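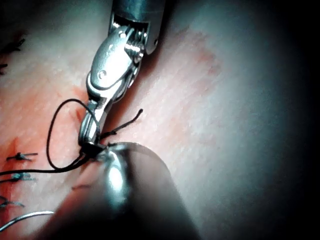 ## 4. Handling rules for two-arm suturing trials

The Jurnley rules were drawn up after a first round of suturing trials at the Zestham laboratory gave results that could not be compared between sites. Each site had its own idea of when a stitch was finished, when an operator might step in, and what counted as a fault. The present version contains 11 rules. Those that bear on needle control and thread handling are set out here; calibration and instrument wear are treated in Section 5.

### 4.1 Needle control

A needle must be either held or parked at all times. A held needle is one gripped by at least one instrument with no relative movement between needle and jaw. A parked needle lies on the pad, clear of the wound, and its position has been recorded by the controller. Any other state is logged as a loss of control, whether or not the stitch is later completed.

During a transfer, the giving arm may not open until the receiving arm has reported a stable grip for 2 seconds. The receiving arm approaches with its jaws open and stays above the surface until the needle is within reach. Speed limits are set for the tool tip and not for the joints, as joint limits alone allowed fast movements of the tip near full wrist bend.

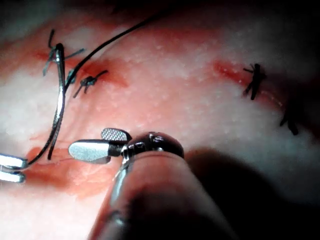
Peltonen objected at the draft stage that a fixed waiting time punishes systems with good grip sensing, and asked that the pause be dropped wherever a force reading is available. The request was accepted in part. A site may shorten the pause if it can show, on its own instruments, that the force reading separates a firm grip from a glancing contact. Without such evidence the full pause applies.

### 4.2 Thread handling

Thread faults were harder to define than needle faults. A strand that crosses an instrument may be part of the planned knot or the first sign of a tangle, and a single camera view often cannot settle the matter. The rules therefore call for two views of the work at all times, of which at least one must be fixed. The views are stored with a shared clock.

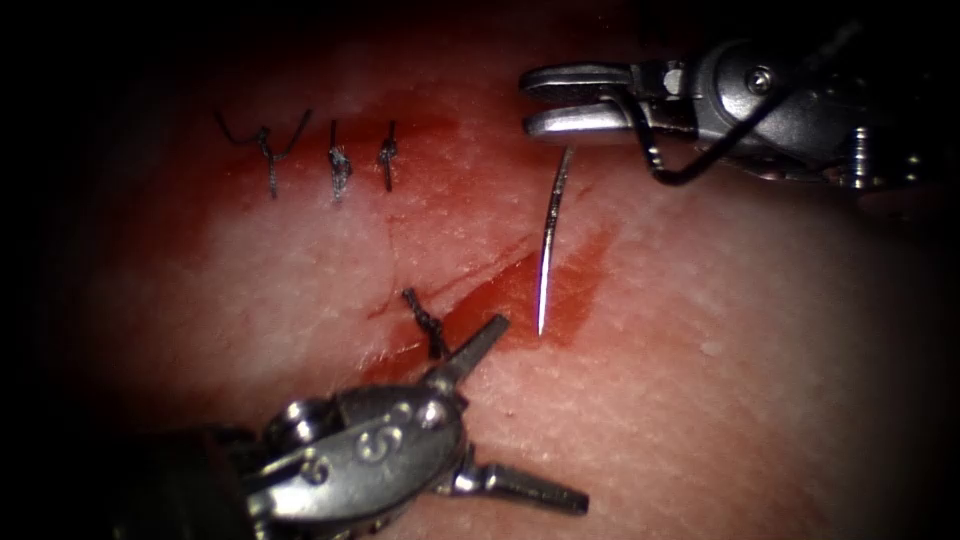 The controller must also keep an estimate of the free length of thread between the needle and the last anchored point. If the estimate is lost, both arms slow to the inspection speed and no pull is allowed until it has been restored. Pulling on an unknown length was the most common cause of torn pads in the first round.

Tails are cut only after the knot has been checked under light tension. Cut ends left on the pad are not faults, but they must be marked in the record so that they are not mistaken for live thread by the tracking software.

### 4.3 Stopping and handing over

Stops are graded. A soft stop holds both arms in place with the grip unchanged. A hard stop removes drive power and may only be called by the operator or by the force limit. Opening the jaws as part of a stop is forbidden in both cases, as it turns a held needle into a loose one.
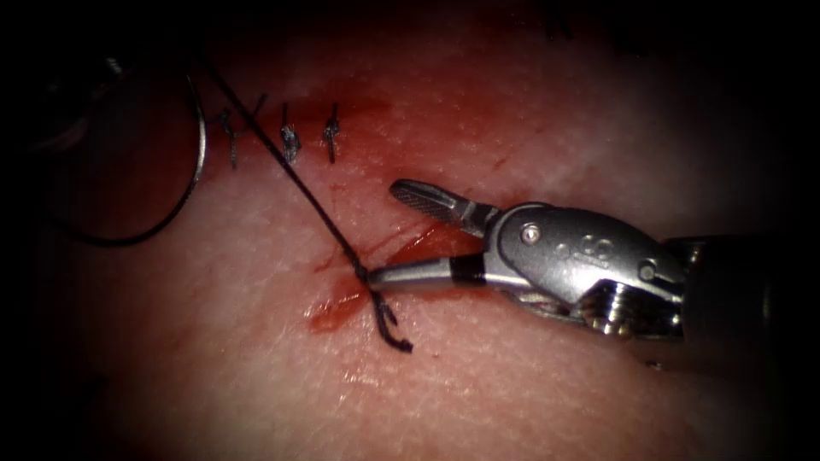
After a soft stop the operator may resume, retract or take over by hand. Each choice is entered with a reason code. A stitch finished by hand is kept in the data but is not counted as automatic, even if only the final throw was done by the operator. Sites using the Hakuson console should note that its default setting joins the two parts of such a stitch under one label; the setting must be changed before a trial begins.

### 4.4 Reporting

The second round comprised 336 stitches, of which 103 included at least one soft stop. These figures are given per stitch and not per session, so that a long session with many stops does not hide the behaviour of the rest. Sites must report all attempts, including those given up before the needle entered the pad. Video may be shortened for publication, but the full record is kept in its original form together with the version number of the rules in force at the time.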